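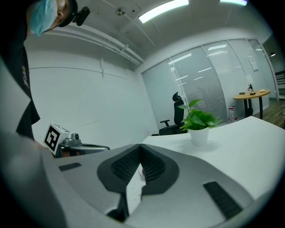 Page 3

About Bidine

Last updated: July
July, by the Bidine office

Bidine is a small plant company in Grutbridge, and what we mostly do is cuttings. We take them, label them, wrap them and send them out to people who would like something green on the desk at work and would rather start it off themselves than buy it full grown. We also look after the plants in a number of offices nearby, and we teach an evening class, which we'll get to in a minute.

The business started in a back bedroom in Doltudby, with jam jars on every windowsill and a good many more on the stairs. Friends took the extras, then friends of friends, and then one morning a dentist's office called to ask if we could fill a waiting room. We said yes before we had any idea how to get that many pots across town! (It took three trips and a borrowed station wagon, and we still find potting mix in places we'd rather not.) When the bedroom couldn't hold any more we rented rooms over the old Tremblay shoe store, and later on we took the floor we have now. It's 2,465 square feet, and on paper that sounded enormous.

People who come by are often surprised that it looks like an office. Well, it is one! We have white walls, desk chairs on a wood-grain floor, and never enough outlets. We decided early on that if our plants were going to live in rooms like this, we should get to know them in a room like this. A greenhouse is a lovely place for a cutting, but a cutting that has only known a greenhouse can sulk for weeks when it lands beside somebody's printer.

We keep 34 varieties on the list at the moment. Some are old favorites that will put up with almost anything, including a long weekend and a closed blind. Others are fussier and we'll tell you so before you order. We're fond of the ones with a bit of color low down, where a pinkish-purple stem runs up into bright green leaves, and those tend to be the ones visitors ask about first.

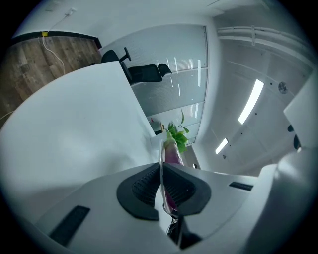
A customer wrote to us this spring that she had given up on cuttings altogether until she tried leaving hers alone. "I was lifting it out of the water every day to look for roots," she told us, "and then I went on vacation, and when I got back it had them." We have read that letter out at the start of every class since, with her permission, and there is always a guilty laugh from the back row.

The class runs for 90 minutes on weekday evenings and starts at six. You'll learn where to cut, which leaves to take off, and how to choose a pot that isn't far too big (almost everybody goes too big the first time, and so did we). Bring a stem from home if you have one you're worried about. Bring an apron too, or a shirt you don't mind getting dirty. Tea is on us.

If you'd like us to look after the plants where you work, we start with a visit and a walk around, and we'll want to see the rooms with the lights the way you normally have them. We do Grutbridge and Doltudby every week and will go a little farther for the right ficus.

The office is open from nine until four. Ring the lower bell; the upper one belongs to the accountants.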